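Bellholm Center Sets Work on Shared Kitchen

Bellholm Center will refit the shared kitchen on its ground floor this winter, the building office announced in November. The work covers the open space beneath the white counter island, the double sink and the gray striped carpet in front of it.

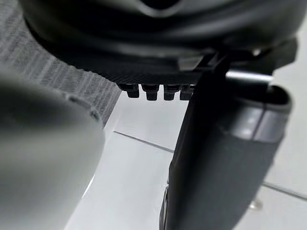
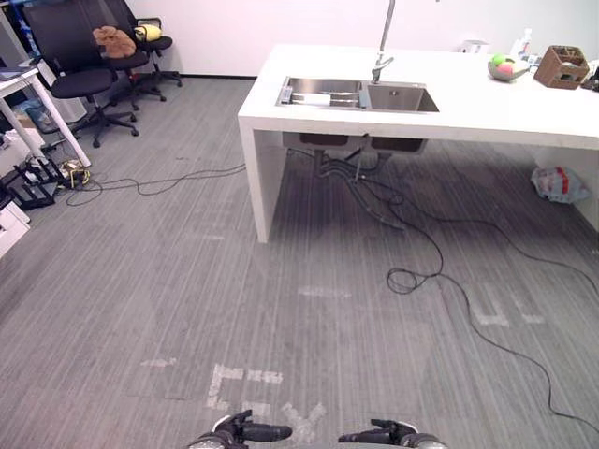

Tenants at Flaller, the design office on the same floor, asked that the sink remain in service during the carpet work and said that a closed cabinet under the basins mattered more to them than new flooring. The building office replied that both items are in the plan — the plumbing will be enclosed first.

Pale marks left by old floor tape will go when the carpet is replaced. The contractor, Jacobs, will lay 64 carpet tiles and expects to finish in three days. Around 75 people have access to the kitchen.

Users are asked to clear bowls, baskets and bottles from the countertop before work begins. Items may be stored in the Velum meeting room, which will be open from 8 a.m. Bags should not be left on the floor under the counter.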